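I will defend this to anyone: the best way to share snacks is to tip every last packet out onto a bed and look at them all before a single one gets opened. Pantry people, I love you, but you are missing the whole show!

My cousin-in-law Nikola Mujić is a pantry person. In the apartment on Beltby Street he has a shelf with six matching jars, and when you come home from a shopping trip he has the crackers in a jar before you've got your shoes off. It's a lovely shelf. I have also never once gotten excited standing in front of it, and I get excited about snacks very easily (ask my dentist).

The trouble with jars is that they throw away half of what you bought. Snack packaging is wonderful right now. Somebody sat down and decided that a candy packet should be a triangle, and they were right, because a triangle feels like a present in a way a rectangle never will. Somebody else drew fat cartoon letters across a bag of fried bits and made me want it from across the store without knowing what it tasted like. Pour all that into glass and you're left with beige.

So when I get home, I go straight to the bed. A folded towel goes down first, for crumbs later, and then everything comes out of the paper bags and gets spread around until it looks like a market stall. I like a purple towel for this. Pink and yellow wrappers look terrific on purple, and if the sheet has fruit printed all over it, so much the better!

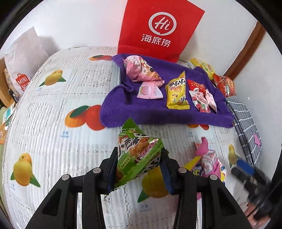
Doesn't it all get eaten in one night if it's lying out like that? Less of it goes than you'd think, as long as everyone picks one packet to open and the rest go back in a bag before bed.

I've tested this a lot. When we stayed at Kimitz in February we did a proper spread the first evening, five of us sitting around the edges of the mattress, and the choosing took nearly 60 minutes. People were reading the backs of things out loud! My aunt traded a bag of peanuts for something peach and then traded it back. We opened five packets and were perfectly happy, and there was plenty left for the train.

Compare that with a bowl of chips on a coffee table, where hands go in and out all night and you couldn't say afterward what you ate. A spread makes you look. You notice there are two sour things and only one salty thing, and you start making deals.

I'll grant Nikola a couple of points. Loose crumbs in a quilted sheet are miserable, so anything flaky should be opened over the towel or carried to the kitchen. And if you have a dog, shut the door. He also says it's childish to lay your shopping out on the bed and admire it, and there I think he's describing the appeal pretty well.

Keep the jars for rice and lentils. They look great full of lentils. But the next time you come home with a couple of paper bags of odd little packets you've never tried, call everyone in, clear off the pillows, and tip the lot out. Dibs on the triangles.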